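Small kitchen, one counter, too much stuff. What would you move?

Posted by Shalini Prajapati in Kitchens & Pantries
232 views

Hi all! I've read this board for ages and finally have something to ask. We moved into a rental in Mostham in September and the kitchen has one decent stretch of counter (white with gray veining, and a green and teal tile backsplash I love more than I should). Everything we use ends up on it. I bought a little wooden organizer with a drawer to get things under control, and now the top of the organizer is full too, with my daughter's play food on a plate, of course. I cook most nights and I'm tired of chopping on a corner the size of a paperback. I can't drill into the tile. What goes, what stays? 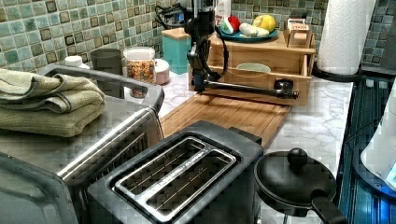
Replies, oldest first

Ashok Kushwaha
Get rid of half of it. Works every time.

Maksym Antoniuk
I had this same problem in my last apartment, so I'll go on a bit, sorry!

First thing, stop using the top of the organizer as a shelf for whatever is in your hand. Mine turned into mail, batteries, a dead plant. Pick one thing that lives up there and be mean about it. The play food can go in a bin down low where your daughter can reach it (she'll probably play with it more, mine did).

Second, the canister and the jar. If you open them every day, keep them at the back by the tile, and if it's once a week they go in a cupboard. I was storing 13 kinds of tea in plain sight and drinking one of them.

Then knives. I'd give them a fixed home at the back, near where you chop but never on the board itself, or you'll be shifting them every time you want to slice an onion. And think about what's in that organizer drawer. Pull it all the way open and check that nothing is parked in front of it, because if you have to move a cutting board to get at a spoon you'll stop using the drawer by the end of the week.
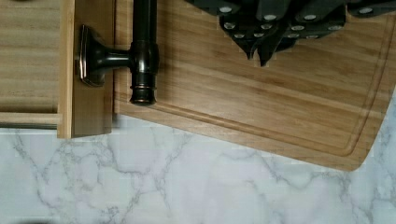 I keep peelers and measuring spoons in mine, the stuff I grab with one hand while the other one is holding something sticky. Anything long, like a whisk, goes in a crock by the stove. A drawer that small jams if you so much as look at it with a ladle.

One more: stand the cutting board on its edge when you aren't using it. Mine leans against the side of the fridge and I got back a whole rectangle of counter. Wipe the groove first, that's where the tomato juice hides.

Akash Grewal
Agree with Maksym on the board. My question would be about the toasters. You've got a toaster oven and a two-slice toaster, and the big one can do toast! It's slower, I know, and my husband complains about it, but we put our slot toaster away last winter and only got it out when his parents stayed. Folded towels on top of the toaster oven would make me nervous too. Please move those before you switch it on, the tops get hotter than you'd think. And a pot with its lid on can wait on the stove or in a cupboard.
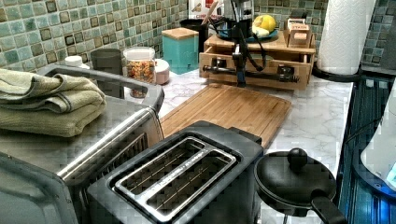 More in Kitchens & Pantries

Paper towels: on the counter or under the sink?
Getting turmeric out of a bamboo board
Drawer dividers for very shallow drawers
Renters: what have you stuck to tile that came off clean?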